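Home Program Speakers Notes Venue Contact

Keeping the Botwood cell alive - my notes, slide by slide

Slide 1. Say hi, thank Stelios Deligiannis for the slot. I look after a two-arm cell called Botwood, running since 2018, and I want to talk about the dull stuff - screws, cables, finger pads. The job it's on now is working a countertop microwave, and I love that job because it shows up every bit of slop in the arms!
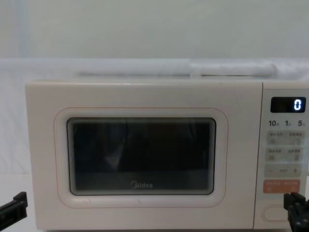 Iraklis Raptis asked me at the dry run whether I re-zero both grippers after a pad change or just the one I touched. Both, always. I used to do one and then spent a whole morning chasing an offset between left and right (tell the story if there's time, skip the part with the coffee).

Slide 2. Pad changes. I swap at 800 cycles, even if they look fine. Zirko pads, two spares in the drawer.

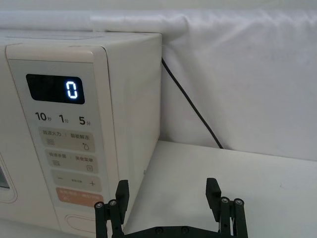

Linkage screws are my pet subject, so slow down on this one. They back out a hair at a time and you see it first as a finger that closes late. I go over the silver screw heads on both fingers before every run - you can get a driver on them without taking the gripper off the wrist, so no excuses. A paint pen mark across each head helps a lot.

Slide 3. The log. It's a paper notebook, 66 pages filled, and I still flip back through it every September when we do the big service. Pass it round if the room is small. Then questions.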